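Laundry, and why I still fold it myself

My wife asked me on Monday when a robot will fold our clothes. She asked it with her arms full of towels, so I think it was not only a scientific question. I said that I will write down what I know, and then she can decide if we wait or if I start to help more.

I work with automation, but with the boring kind. At Pivumeck we build feeding stations for small factories. A part comes in, a machine turns it to the right side, another machine takes it. The part is metal and it has the same shape every day. If it has another shape, somebody made a mistake and we stop the line. I have been doing this for long enough that I sometimes look at my own kitchen and think: here everything would stop the line.

For this reason I was always a little bit skeptical when friends send me videos of machines that cook or clean. A video is short, and you see the attempt that the people liked. I would like to see the hour before and the hour after. My colleague Định Đinh says I am too strict, and that people said the same things about the dishwasher. Maybe. But the dishwasher solved the problem by being a closed box with hot water in it. It never had to pick up a plate from the table.

Clothes are the chore that interests me most, and I will explain why with a T-shirt. When you take a T-shirt from the basket, it has no shape. You find a corner, or a sleeve, or the neck, and you shake it, and after one second you know where everything is. I tried to do it slowly to understand what my hands are doing. I could not. When I do it slowly, I do it badly. The fingers feel the hem and slide along it, and I never gave them this order.

For a machine, each of these small things is a separate job. It has to find the cloth, and this is not easy when the cloth is white and the table is also white. It has to close the fingers on one layer and not on two. Then it has to pull, but cloth does not push back like metal does, so there is very little to measure. And when one arm moves, the part of the shirt near the other arm moves also, or it makes a wrinkle that was not there before. 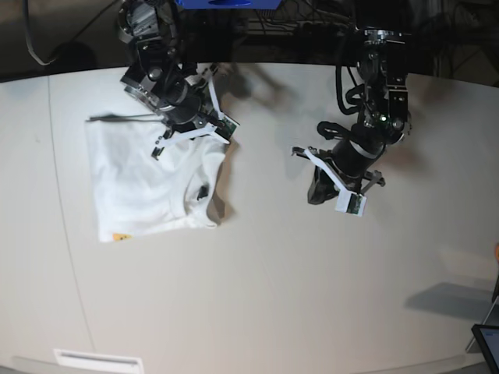
The wrinkle is a good example of what I mean. At work we have a word for a small error that becomes bigger at every station, and it is not a polite word. Folding is like this. If the first fold is a little crooked, the second fold is more crooked, and at the end you have a rectangle that only your mother would accept. A person repairs it on the way, with the flat hand, without thinking. A machine must first notice that the result is crooked, then decide if it is crooked enough to do something, and then know what to do. The noticing part is now quite good, I believe. The deciding part is where I would still put my money on the person.

I made a small test at home, to have some numbers that are mine. I folded 100 pieces of laundry over several evenings (yes, we are a family with much laundry) and I wrote down each time if the fold was good from the first try. My result was 81. The others I had to open and do again, mostly the children's trousers and one terrible fitted sheet. So I am also not perfect! But to repair a bad one took me about 6 seconds, and this is the number that I find important. If a machine fails sometimes, it does not disturb me. If it fails and then stands there and waits for me, then I have a new chore, and it is a more expensive one than the old one.

Abelardo Painemal, who trained me when I was new, had a rule for this. He always asked the customer who will walk to the machine when it stops. If the customer had no answer, he did not want to sell it. In a factory there is usually an answer. In a house the answer is me, in pajamas.

On the shop floor I am more optimistic. We have a customer, Jokora, who packs cotton bags, and for years I told them that soft things cannot be automated. Last winter I had to write them that I was wrong for one part of the job. If the bags arrive flat, always the same size and always from the same side, two arms can fold them well enough. It goes slower than the women who do it now, but it does not get tired in the shoulders, and those women have told me a lot about their shoulders. What still does not work is the beginning, to take one bag from the pile. They still do that by hand, and I think they will do it for a good time more.

So at home it would be similar, I suppose. If you put the shirt flat on an empty table, with the neck to the correct side, the machine may do the rest. But if I have already done this, I need only two more movements and it is finished. My wife read this paragraph over my shoulder and said that she would still take the machine.

I told her we wait. She gave me the towels.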